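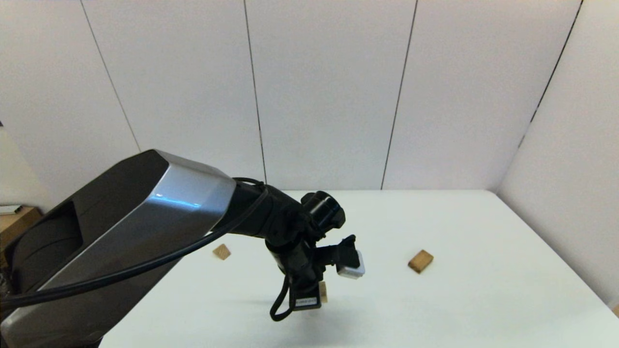
White tabletop, silver and black arm.

June 2020

Notice to readers on the renewal of allotment leases at Sultside

The lease on the garden plots at Sultside expires at the end of next March. Holders of the 40 plots have received a letter from Bronitberg, which manages the land, setting out the terms for the coming period. As a plot holder of six years' standing, I have read the letter with care and wish to record my views.

The annual rent is unchanged. Water will be charged separately, and each holder must keep the path beside the plot clear to its full width. Sheds already standing may remain. New sheds require written consent, and the letter does not state how long such consent will take.
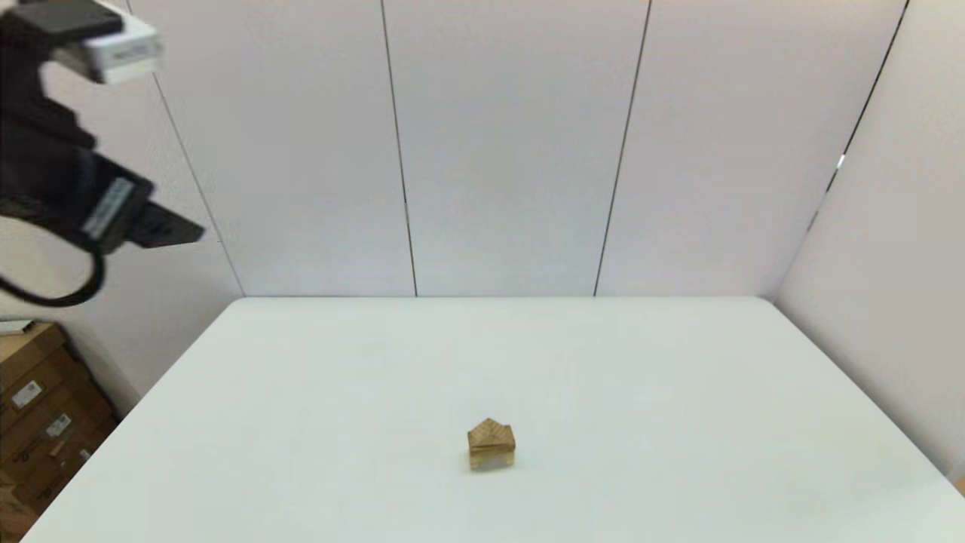
The black gripper over the table.

I have no objection to the water charge. The two standpipes near the Drivside gate have leaked for over a year, and a fixed sum paid by all has given no person a reason to report them. I do object to the clause on fruit trees, which limits their height without regard to age. The old pears along the north fence were planted under an earlier lease that permitted them.

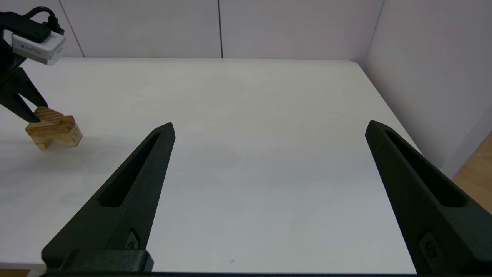

A written reply on this point has been sent to Bronitberg. Holders who share the concern are asked to write separately and to give their plot number. The currants are ripening early this season and will need netting before the end of the month.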